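Who Shows Up for a Town Council Race? My Project Report

For my government and media project I picked the Cirkham town council election, the one for the open Ward 2 seat. Everybody else in class went for something national and I almost did too, but I live four streets from the town hall and had never once been inside it, so that settled it for me.

There were three people running. Hưng Lương had already served one term in a different ward before he moved, Sorcha Yule runs a bakery and had never run for anything, and Liên Vương was a retired bus dispatcher who mostly wanted to talk about the bus routes (fair enough!). My question was pretty simple: do people in the ward vote based on the issues the candidates put on their flyers, or on something else?

I started with a survey. My partner Châu Kiều and I knocked on doors in October, usually between 4 and 6 in the afternoon, and we also left a stack of paper forms at the library. We were hoping for 300 and got 228 back, which I was still really happy with. Then we had to type them all in, and that ate up two whole weekends because some people write in the margins and you can't just ignore it. One lady filled the entire back of the page with her thoughts on leaf pickup.
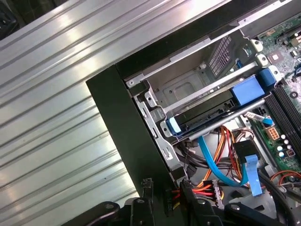

The biggest issue on the forms, by a lot, was the parking plan for Trịnh Street. The council wants to take out 50 spaces and put in a wider sidewalk, and people either love this or are furious. All three candidates had it on their flyers. Lương was for it, Yule was against it, and Vương said she'd want the bus stop moved first before she'd say yes or no. So I figured the vote would basically be a vote on parking.

Well, not really. When we asked people to match each candidate to a position on parking, most got at least one wrong, and a bunch of folks who said they were against the plan were also planning to vote for Lương. When Châu asked one man about it at his door he said, "He came by and fixed my gate." I wrote that down word for word.

That made me want to look at door knocking. I emailed all three campaigns and two wrote back. Yule's campaign said they had visited 591 homes by the first week of November. Vương told me she didn't keep track, she just walked until her knees hurt. I never heard from Lương's people, so I can't compare all three, and that's a real hole in this report.

I also sat through one candidate forum in the middle school gym. Only 12 people came, and that's counting me. Nga Mạc moderated and did a good job of cutting people off when they went long. The best part was a question about who pays when a water main breaks under a private driveway - none of the three knew, and Yule just said so.

Lương won, with Yule second. If I did this again I'd go back to the same houses after the election and ask how they voted in the end, and I'd put the parking question last on the form. I think having it first got people worked up before they reached the rest. I'd also start the typing earlier.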